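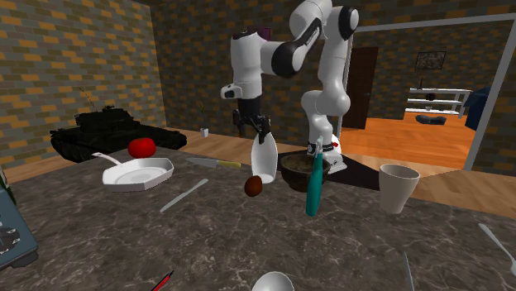

Figure 4. Simulated robotic arm with a black gripper over a dark marble countertop; white bottle-shaped object, small brown oval object and dark brown bowl.

Home | Issues | Authors | Submit | Contact

4. What runners told us about picking a corral

I'll start with the part I got wrong. Going in, I was sure that people who line up too far forward at a road race do it on purpose. I've run enough half marathons to have strong feelings about this (anyone who has spent the first mile dodging walkers four abreast will know the feelings I mean), and I wrote the first version of our questionnaire with those feelings all over it. Yavuz Uysal read it and crossed out half. He was right to, and the version we handed out at Holtesdale was a lot kinder.

Holtesdale had 791 finishers in the half. The race uses five corrals, marked with a colored flag on a pole, and you pick your own. There's no proof of time and no check at the gate. Your bib has a number on it and nothing else, so a volunteer who wanted to send you back would have nothing to go on. The start is on the road behind the bus depot, slightly uphill, with a sharp left quite early on. That left turn matters, and I'll come back to it.

From the start mat and finish mat we could work out which corral each runner should have been in, going by net time. Of the 791, we found that 271 had started at least one corral too far forward. I'd expected more, frankly, after what I've seen from inside the pack. We then asked those runners, by email, how they'd picked their spot. The email went out in January, well after the race, and I do worry about memory here. People tidy up their stories. Somebody who pushed up front to stand next to a fast friend may remember it as being swept along by the crowd.

4.1 The reasons people gave

The most common answer was that they'd put themselves where they hoped to finish. They had a goal time, the flag matched the goal, and in they went. I can't call that cheating. If you've trained for months to break two hours, you're going to stand with the two-hour people, and on a good day you'd belong there. The trouble is that Holtesdale was windy along the reservoir and a lot of good days went bad after the turnaround. So some of our "too far forward" runners were in the right place at the gun and the wrong place only once we'd seen the results.

The next answer was the toilets. I hadn't thought of the toilets at all! The line ran along the fence next to the second corral, and when the announcer started counting down, people came out and stepped over the rope into whatever was closest. One woman wrote that she'd have needed to go back out to the street and through the parked cars to reach her own flag, and that she "wasn't about to do that in a trash bag." I believe her.

A smaller group said they went forward because they'd been stuck behind people the year before. That's the answer that bothers me most as a race organizer's problem, as it feeds itself. Each person who moves up to get clear of the slow starters becomes a slow starter for someone behind.

Then there were 17 who told us plainly that they knew they were too far up and did it anyway. A couple of them were cheerful about it. I've kept them in the same group as everyone else for the speed comparison in Section 5, though Yavuz would have split them out, and he may yet talk me into it.

4.2 The left turn

We had a person standing at the first corner with a clipboard, marking down the moments when runners came to a walk or stepped up on the curb. It's a rough method. She couldn't read bibs in that crush, so we can't tie any one stumble to any one runner, and I'd ask readers not to lean on it too hard. What her sheet does show is that the squeeze came in a single lump, with the back half of the second corral, and that it was over by the time the last flag got there. The walkers at the very back, who get most of the blame on the message boards, had a clear road.

I checked this against Prorkdale, a race with a similar field and a wide, straight start. The self-picked corrals there were just as mixed up and hardly a soul complained. My guess – and it is a guess, with two races to go on – is that a messy start is only a nuisance when the road gets narrow before the pack has had time to stretch out.

4.3 Things I'd do differently

I'd ask people on the day, for one. A card handed over with the medal would do. I'd also ask what time they thought they'd run before they ran it, so we could tell an honest miss from wishful thinking. And I'd want a walk around the start area beforehand with a map, marking fences, ropes and, yes, toilets. We had to rebuild the layout from the course guide and from what people remembered, and the two didn't agree on where the third flag had been.

The Lekis club has offered us their spring race, where the start is moving to a new street anyway, so we'll get a before and an after. The plan for that is in Section 6.

Share 5 | Comments (17)

Related articles
Pace groups and the runners who leave them
Water stops on narrow courses: notes from Prorkdale
Yalçınkaya hill race: how the course record was checked
Gun time, net time and age-group awards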